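Siregar Tabletop Script Stand

The Siregar is a folding stand for actors, readers and script supervisors who work from printed pages. It was designed for table reads on television productions, where the cast may be handed new scenes up to the moment the reading starts.

The tray holds 50 loose sheets or a bound script up to 13 inches tall. Two spring arms keep the pages flat and swing clear for turning. Rubber pads under the base stop it from sliding, and the stand makes very little noise when moved, so it can stay in place while dialogue is being recorded.
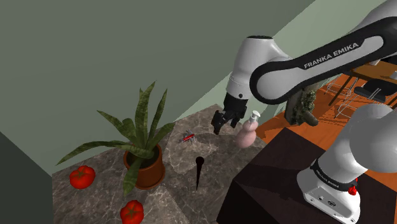

The stand ships flat and needs no tools. Open the back leg until it clicks, then set the tray to one of the 2 reading angles. It can be used on any level surface. The lower angle suits reading while standing.

Color: matte gray
In the box: stand, cloth sleeve, spare pads
Also available: Skellitz clip light, sold separately

Orders of 30 or more can be marked with the name of the production. For quotes, contact Ximena Domínguez in studio sales.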